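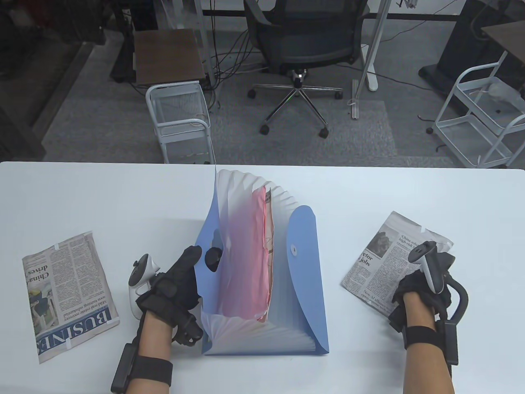 *Blue expanding folder, open, with pink paper inside*

# Grumari River Ferry, version 3

Page updated Mon 6 August

The Grumari is a brick-built car ferry in minifigure scale, 43 studs from ramp to ramp. It has a car deck wide enough for two lanes, a passenger cabin up one side, and a wheelhouse that sits on a little bridge over the whole thing so the skipper can see both ways. Both ends are the same, like on the real boats, so it never has to turn around. I love that about it. You push it across the carpet, drop the ramp, drive the cars off, and push it back.

Dimas Ngau designed it and has been fiddling with it for years. The first version had a hull that bent in the middle if you picked it up by the cabin (several of us learned this over a hard floor). Version 2 fixed the hull but the ramps were a pain. In version 3 the ramps run on a friction hinge and stay at whatever angle you leave them, and the deck lifts off in one piece so you can get at the engine room.

Yes, there is an engine room! Two engines, a workbench, a coffee mug, and a bunk that fits one minifigure with the hat off.

## What you get

- All bricks for the ferry, new, sorted into bags by building stage
- Printed instructions, 222 steps, spiral bound
- Sticker sheet with both name boards and the draft marks
- Four spare hinge plates, as the old ones got loose over time
- A flag, which is cloth and frays a bit if small kids chew it

Minifigures and cars are not in the box. Any car up to six studs wide fits a lane. Seven-wide trucks go on fine if you leave the other lane empty. Eight-wide is too much – the mirrors catch on the cabin wall.

## Building it

Expect a long weekend, or a week of evenings. The hull is the slow part. It's built sideways in two shells that lock around a center beam, and for the first 70 steps it looks like nothing at all. Keep going. When the second shell clicks on you suddenly have a boat, and the rest is pure fun: railings, benches, the stairs, the funnel with its slightly crooked cap.

Please check step 58 twice. The dark gray bracket and the black bracket look alike under a warm lamp, and if you swap them the beam won't seat. Half of the mail we get is about that step. The next printing will show the two parts side by side.

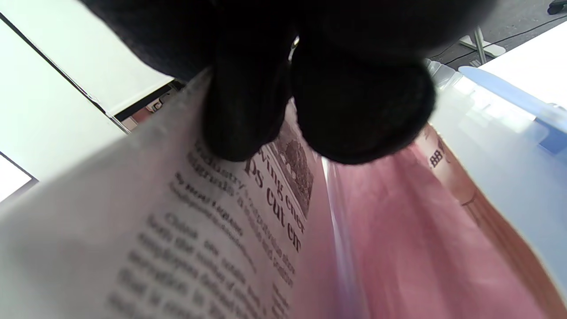
*Folded newsprint and a gloved hand*

## Motor and lights

There is room under the deck for the Puvon small motor and its battery box. It drives two wheels near the center beam, so the ferry creeps across a flat table at a very convincing ferry speed. Thick rugs stop it dead. The Puvon light string also fits: run the wire up through the funnel and you get red and green on the wheelhouse plus a warm glow in the cabin. It's lovely in a dark room.

Neither one is needed. The model was drawn to be pushed by hand, and the deck is solid whether the motor is in there or not.

## Goes with the Quintela landing

If you already have the Quintela landing from April, the ramp height matches, with no gap and no extra plates. The landing works at either end of the crossing, and two of them with a blue blanket in between make a pretty great afternoon. Owners of the first Quintela run should swap the front row of tiles for plates with one stud showing. The ramp grips much better that way.

## Upgrading from version 2

You can rebuild a version 2 boat without buying the whole kit. The upgrade bag has the new hinges, the deck frame and a short booklet. You'll be taking the cabin off but the hull stays as it is. Version 1 hulls can't be upgraded, sorry. The beam is in a different place.

## Colors

White over dark red is the standard. There's also a version in sand green with a tan deck, and that's the one on my shelf. Dimas prefers the red. Parts in sand green are harder to get hold of, so those boxes come in smaller batches and the wait can be longer.

## Missing a part?

Write to Mekness with the bag number and the step where you got stuck, and we'll mail the part. A picture of the page helps if you aren't sure what the piece is called. Pictures of finished boats are welcome too, especially with odd cargo on deck. The best so far had a full load of sheep.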